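Sultgate patch day is here, and the marsh is open again

28 Jan 2021
Posted by Korkor Dankwa

Morning, Sultgate people! The winter patch went live overnight and I've been up way too late with it, so forgive the typos. The big one is that the Drowned Marsh is back on the world map after being locked since fall, and the Ofori (the reed-folk who got wiped off the quest list when it closed) have come back with it.

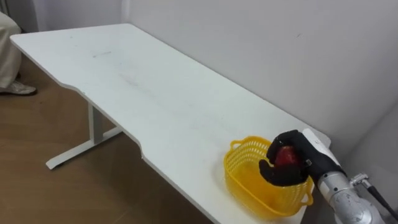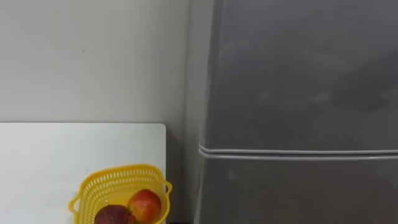 Do you need to finish the old Ofori quests before you can get into the marsh?

You can walk straight in at level 25, whatever your quest log looks like. The old chain only matters if you want Elder standing with the Ofori, and any progress you made before the lockout has been kept.

I logged in my warden first, the one I've been neglecting, and took the causeway down from Jovthorpe. It's a gorgeous walk now. They've redone the fog so it sits low on the water, and the bell towers ring at night, which scared me half to death the first time. There are 9 new quests down there, and the one to start with is "What the Reeds Keep," from the ferryman under the second tower. Don't skip his dialogue! He tells you why the Ofori left Jovthorpe to begin with, and if you've read the tablets in the crypt you'll know he's lying about at least part of it.

The other thing everyone in guild chat was yelling about is the Prover. For anybody who missed the teaser, that's the blind judge from the tablets, the one the Ofori used to send their oathbreakers to. I'd assumed it was long dead. It's the final boss of the marsh dungeon, and it asks you questions in the middle of the fight. Get one wrong and it floods the lower floor. Our group wiped four times because Fuseini Appiah kept swearing he remembered the name of the drowned king (he didn't, and he's buying the potions next week).

Loot is decent so far. The Prover's cloak needs 180 marsh tokens, and you can trade those between your own characters, a change I've been begging for. The reed bow looks great but Bernice Nutsugah, our best archer, tried it for an hour and went back to her old one. She thinks the draw is too slow for anything besides the dungeon.

A few things are broken. The mail box in Jovthorpe eats attachments, so please don't send anything through it until there's a fix. Mounts get stuck on the east bank, too. Rima Abou Jaoude has a thread going on our forum for marsh bugs and it was already up to 221 posts when I looked at breakfast, so have a quick search before you add yours.

The hard version of the dungeon comes in February, no exact day yet. Sorin Dimitriou is putting together a lore page on the tablets in the meantime, and he's missing the text from the one behind the waterfall. If you've got it copied down somewhere, send it his way on the forum.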